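4. Small items and where they dry

4.1 Why a separate section

The first round of diaries was built around the wash itself. Loads, temperature, who did it, how long it took. Small items (gloves, hats, scarves, single socks, cloth masks by the end) had one line at the bottom of the sheet, and most people left it blank. That was our mistake in the design and it took most of the winter to see it. When Dalia Rozīte went back through the interview tapes from Grerkilden, small items came up more than bedding, more than work clothes, and nearly always with some heat behind it. Arguments over a radiator. A drawer nobody would own up to. So the second round got a full page for them, and this section reports on that page plus the home visits.

137 households returned the second diary, from two towns. Grerkilden is wetter and mostly apartments. Tollurthorpe is older row houses, back yards, a few with a proper drying line. We visited 20 homes in all. The visits were meant to be split evenly between the towns, but road work cut off part of Tollurthorpe in February and the split ended up lopsided toward Grerkilden. We don't think it changes the main points. It does mean anything we say about yards rests on less than we wanted.

4.2 The drying place as a claimed place

Big laundry has a place in almost every home we saw. A line, a floor rack, a dryer, a door. People could point to it without thinking. Small items don't. They go where there's a gap, and the gap belongs to somebody. This is the thing we kept running into, and the earlier writing on home laundry doesn't help much with it, as it tends to treat drying as a single step with a single location.

Three kinds of spot came up again and again in the diaries. Heat spots first: radiators, pipes, the top of a boiler. Then edge spots, meaning the back of a chair, a banister, the rim of the tub. Last, the kept spot, something bought or set aside for small things only. A hook strip, a shoe tray, a rack. Heat spots were the most used and the most fought over. Kept spots were the least common and, in the interviews, the ones people were proudest of. One mother in Tollurthorpe took Rūta Hunt straight to hers before the coats were off.

Kept spots vary a lot in size. At the small end is a rack that sits on a table or counter and takes gloves and not much else (Figure 3). At the large end, one household had given over a whole closet with a fan in it. Cost wasn't the divide. The cheapest kept spot in the set was a length of string.

Figure 3. Gloves hanging on a black clothes rack, tabletop type.

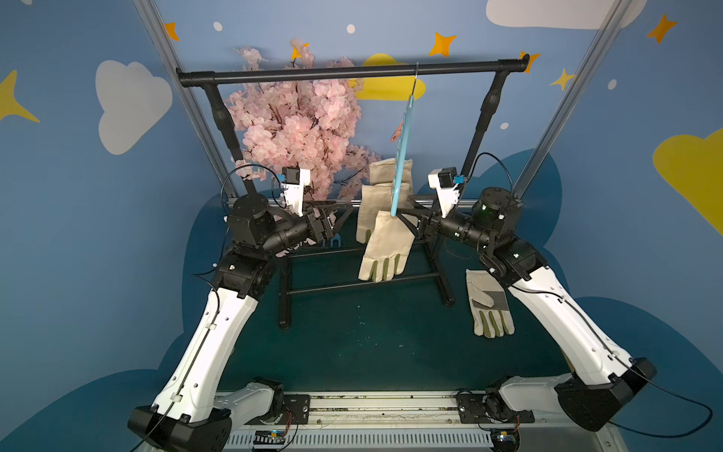

What the kept spots share is that they're out in the open. People put them in kitchens, hallways, on the desk in a spare room. Nobody hid one in a bedroom. When asked why, the usual answer was that you have to see the gloves to remember them on the way out, and a few people added that they wanted the others to see them too. A hung pair is a small claim - this is mine, it's been dealt with, leave it. Aaliyah Doucette's term for this in the field notes was "parking," and we've kept it.

Parking works differently from storing. A stored item is finished with for now. A parked one is between two uses, and the household treats it that way. Parked gloves were moved less often than gloves left on edge spots, according to the diaries, and when they were moved the person who did it tended to write down the reason. With edge spots nobody wrote reasons. Things just got shifted. Off the chair to sit down, off the banister to vacuum, and then they turn up a week later behind the couch, or one of them does.

4.3 Pairs

Gloves are worse than socks. We didn't expect that. Socks get sorted at some point becuase there are a lot of them and the pile forces the issue. Gloves come through one pair at a time and never make a pile. If the left one drifts there's no sorting day to catch it. Several people told us they had bought new pairs while sure the missing one was in the house, and two of those found it during our visit, which was awkward for everyone.

The diary asked people to mark any time a pair got split up and where it was last together. The most common answer for "last together" was the coat pocket. Second was the radiator. From the comments, it seems pairs split in the handling between those two: one glove pulled out of the pocket, the other left in because it didn't feel damp. Then one dries, one sits. We had been thinking of loss as something that happens outside, on the bus or at school. A fair share of it is this instead, inside the front door, in the first minute home.

Households that clipped or hung the pair side by side reported fewer splits. We'd be careful with that. People who clip gloves together are probably people who keep track of gloves. The diary can't pull the two apart and we didn't have the time or money for anything that could. Dalia Žukauskas suggested giving a rack to half of the homes and waiting a winter, and that's still the right next step, but not for this paper.

4.4 Who does it

Same answer as for the rest of laundry, only more so. The person who ran the wash was also the person who moved the small things around, in most homes, and was also the person asked where they were. That last part is work and the diary had no box for it. It shows up in the margins. "Asked twice." "Asked again at 7." "Told him hall." One respondent started a tally of her own and stopped after a few days, she said it was making her angry.

Children were a partial exception. Where the kept spot was low enough for a child to reach, children used it, not every day but enough that parents brought it up. Where it was high they didn't, and the gloves went on the floor under it. Height is easy to change and cheap to change and we saw only one family who had done it on purpose.

Renters had the harder time. No screws in the wall, no line across the bath. The landlord letter that one Grerkilden tenant showed us, dated 19 Oct 2020, banned drying "any garment" on the radiators, all apartments, on account of mold. She'd kept it on the fridge. Her gloves were on the radiator. Freestanding things get around the rule but they take floor or counter, and in the smaller apartments there's 60 cm of clear counter if that. Several renters used the community laundry at Lustoden for big loads and still brought the small items home by hand, they didn't trust the machines with wool.

4.5 Limits of this part

The page on small items was new and people read it in different ways. Some wrote down every hat. Some only wrote about problems. We paid nothing for the first round and a 200 kroner store voucher for the second, and the second-round diaries are longer, so the two rounds shouldn't be compared line by line. Adults filled in nearly all of them. What children or lodgers do with there gloves when no one is looking is mostly secondhand here.

Also the season. Both rounds ran in cold months. In summer the heat spots are off and the fight over them stops, presumably, but the kept spots might stop too, get packed away, and not come back out. Two households said that had already happened to them once. The Østergaard diaries, which cover a full year, could be used to check this and we've asked for access. Section 5 goes back to the full loads and the question of indoor damp.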